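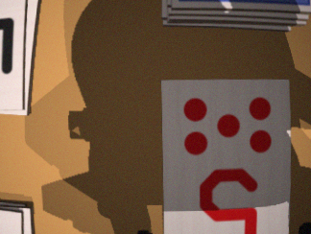
Datasets / Simulation / Tabletop manipulation

Flerko Cards: known fault in the grasp labels

Flerko Cards holds 3,980 simulated episodes of a single arm working with number cards and small boxes on a board. It was made by Veltonix for training and testing pick-and-place policies. Every episode has camera views, joint positions, gripper commands and a success flag.

The success flag is wrong in 427 episodes. All of them were marked as good grasps when the fingers had closed on nothing, or had touched the object and then let it slip. Please read this page before you train on the May release.

What went wrong

The checker read the gripper command and took a "close" command as a grasp. It never looked at the distance between the fingers or at the height of the object. If the arm closed a little too high over a box and then lifted, the episode still passed. Flat cards gave the same trouble when a finger came down on top of one and pushed it along the board.

Random starting positions made it worse. Objects placed near a corner of the board are harder to reach squarely, and about half of the bad labels come from there. 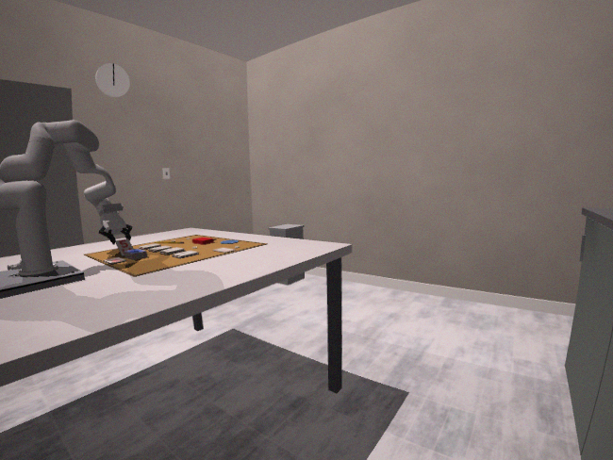
Can the bad episodes be used at all?
They are fine for training a failure detector, provided you take the flag from labels_fixed.csv and ignore the one stored in the episode file.

How the labels were redone

All episodes were replayed from the saved simulator state. A grasp now counts only if the object stays clear of the board for 30 steps in a row after the fingers close. Contact on one finger alone is logged as a push. The camera views and joint data have not been changed, so checksums for those files are the same as before. 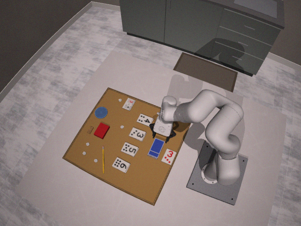 A user at Santoso wrote that the new rule is too strict for cards, as a thin card can tilt and touch the board with one edge while still being held. We agree that this happens. The column edge_contact marks these cases, and you can choose to count them as grasps.

Using the corrected files

Load labels_fixed.csv and join it to the episodes on episode_id. Scores from the old flags should not be compared with scores from the new ones. If you have trained a policy on the old flags, test it again in simulation before it goes anywhere near a real arm. One Usness policy learnt to close early and lift with nothing held, and the old checker gave it full marks.
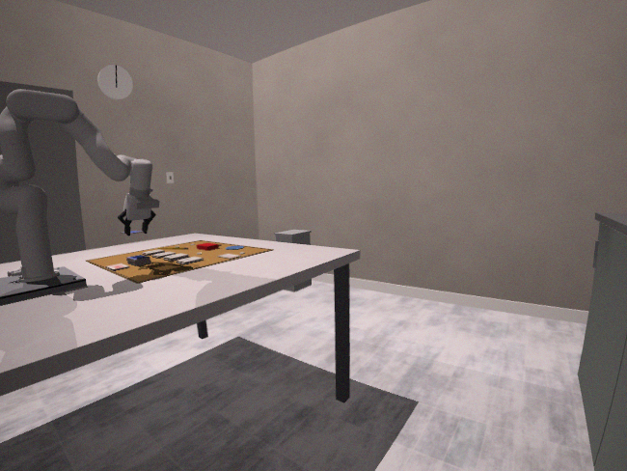

Still open

- Cards that overlap at the start of an episode sometimes move together. The label covers the target card only.
- The replay gives a slightly different result on version 2 of the physics settings. Use the settings file in the repository.
- Pushes have no direction recorded.

Report other bad labels through the issue tracker, with the episode_id and the step where the fingers close.

2 shares · 30 comments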